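The Cold Plunge Can Wait

My gym put in a cold tub in June. It sits where the stretching mats used to be, next to a sign that promises reduced inflammation, sharper focus, better sleep, a stronger immune system and "resilience." The mats are now in the hallway by the water fountain, and if you want to loosen your hips after a run you do it while people step over you.

I have nothing against cold water. I grew up swimming in a lake that never got warm, and I liked it. What I don't like is being told that a thing I did for fun at age nine is a protocol, that I've been doing it wrong, and that the right way costs extra.

The tub at my gym is run through an app called Vamisau. You book a slot, scan a code, and a voice talks you through your breathing. When you get out, the app gives you a score. I did 2 minutes the first time and was told my recovery readiness had gone up. I asked the person at the desk what recovery readiness was measured from, given that I wasn't wearing anything that could measure me. She said it was based on my consistency. I had been once.

That is a small, silly case, and I could leave it there if it were the only one. But the whole wellness trade now runs on this trick. Take something people have always done, and that probably does them some good. Attach a number to it. Make the number go up when they pay. Sleep, walking, breathing, drinking water, sitting quietly in a chair: all of it has a score now, and every score has a subscription behind it.

Cold water really does do something to you. Anyone who has been in it knows that. Your breath goes short, your skin burns, and when you get out you feel awake and rather pleased with yourself. For a while sore legs may feel less sore. I believe people who say it lifts their mood, and I've felt it myself. But feeling awake after a shock is a long way from the claims on that sign. When I went looking for what stood behind them, I mostly found small studies, short ones, and a great many articles quoting other articles. Some of the research on lifting weights points the other way: a cold soak right after training may get in the way of building muscle. The sign doesn't mention this, although the squat racks are ten steps from the tub.

Then there's the matter of who shouldn't be doing it. A sudden plunge is hard on the heart. People with heart trouble or high blood pressure ought to talk to a doctor first, and so should plenty of people who don't yet know they have either. At my gym this is covered by a box you tick in the app, between the one for marketing emails and the one that says you've read the terms.

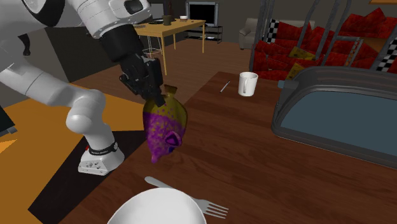
A simulated robot arm with a purple fish-shaped object in its gripper.

The defense I hear most is that even if the claims are puffed up, it gets people doing something. I used to find that convincing. A friend of mine took up walking because of a step counter, and she still walks years after the counter went in a drawer. Fine. But she was doing a thing that is good for nearly everybody and costs nothing once the gadget breaks. A monthly plan for a tub of ice water is a different bargain. The money and the half hour have to come from somewhere, and in most people's lives they come out of the dull stuff: the walk, the early night, the trip to the store for actual food.

I know this because I did it. For most of the summer I skipped my evening walk to make my slot. I was driving to the gym, sitting in a car for longer than I sat in the water, and coming home too keyed up to go to bed on time. My score was excellent.

The hardware people are no better. After I'd looked up the tub a few times, I started seeing ads for the Ultilell, a home model that costs more than my first two cars put together. Its page says the unit has "over 200 wellness benefits," and I will admit that I went hunting for the list. There isn't one. There is a picture of a mountain. A rival called Prutudano sells drops to put in the water, minerals apparently, for 200 dollars a case. What the minerals are supposed to do through your skin in 2 minutes is left for you to imagine.

Compare that with Kalniņš, the old bathhouse across town, where my neighbor has been taking me lately. It has a hot room, a cold pool with chipped tile, and a bench. A handwritten card by the door says to go in slowly, not to go in drunk, and to get out if you feel bad. As health advice I'd put that card up against anything in the app. You pay at the counter. People come because it's pleasant and they can talk, and when you ask the regulars what it does for them they shrug, or tell you it helps their back, or it used to.

I'm told that's just nostalgia, that the bathhouse crowd has its own myths, and that's true. One man there swears the cold pool cured his hay fever. The difference is that he isn't billing me for it, and he was sneezing when he told me.

So if you enjoy cold water and your doctor has no objection, get in. Get in a lake with a friend watching, or turn the shower all the way over for the last bit and swear at it. I'd only ask that you notice what you stop doing to make room for it, and that you be slow to believe any number that comes from the same company that takes the payment.

I canceled Vamisau last month. It took four screens, the last of which warned me that I would lose my streak. I've written to the gym asking for the mats back. So far they've sent me a survey.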